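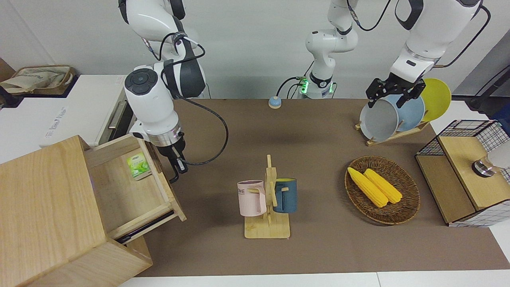 Nuanchan Phuthong says the new release has changed how her mornings go. She used to spend the first hour of a shift reading logs to find out which arm had been waiting for the other, and now the planner writes the reason down as it happens.

Her comments come as Stester releases version 7 of Garkis, its planning and control software for two-armed robots. The release is dated 13 Sep 2024 and is open to all current licence holders at no extra charge.

Garkis takes a written task, splits it into steps and decides which arm should carry out each one. Earlier versions planned for one arm at a time and kept the second parked until the first had cleared the shared part of the table. Version 7 plans both arms on a single timeline. One can hold position at a drawer while the other closes on a plate in a rack, and the software checks the two paths against each other before either arm is allowed to move.

The checking is done by a new module called Ruangrit, which has been in development at the company's Fultport office since April. It keeps a running model of the table from the camera feeds and updates it whenever an object is moved, covered up or lost from view. If the model and the cameras disagree, Ruangrit stops the affected arm and asks for a fresh look. The other arm carries on if its path is still clear. 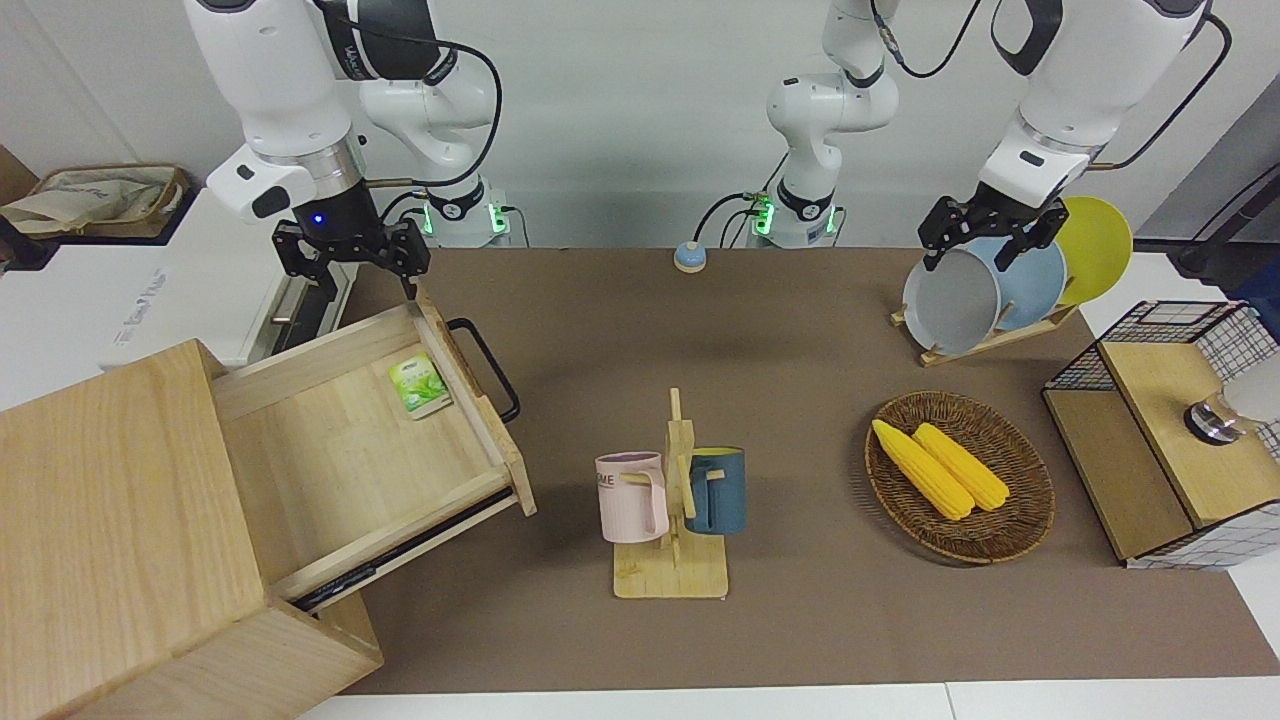

Garkis in two-arm mode on a kitchen task table, left gripper on the grey plate and right gripper above the open drawer.

Stester tested the release on a set of 448 household tasks, among them opening drawers, unloading dish racks and handling mugs on pegs. Garkis completed 329 of them at the first attempt without an operator stepping in. Most of the remainder were stopped by the software itself. The company is publishing the full task list with the results, including the failures, so that users can compare them with their own set-ups.

Thin objects held by the rim are still the hardest case. The perception model can misjudge the angle of a plate when several stand close together, and a small error there grows as the arm lifts. Version 7 adds a short pause after the gripper closes, during which the estimate is checked again. This adds time to each grasp – the pause can be shortened in the settings, but Stester advises leaving it alone until a cell has been calibrated.

The log viewer has also been rewritten. Each stop now appears with the step, the arm and the rule that caused it, and a run can be replayed from any point. Logs from version 5 onwards will open in the new viewer. Older files need to be converted first with the tool supplied.

Existing task files will run unchanged in single-arm mode. To use both arms together, users need to add a shared zone to their workspace file and run the calibration routine once for each camera. Instructions are in the upgrade guide, which can be downloaded from the Stester customer pages along with the installer.

Press enquiries and requests for a demonstration should be sent to the Stester press desk in Fultport.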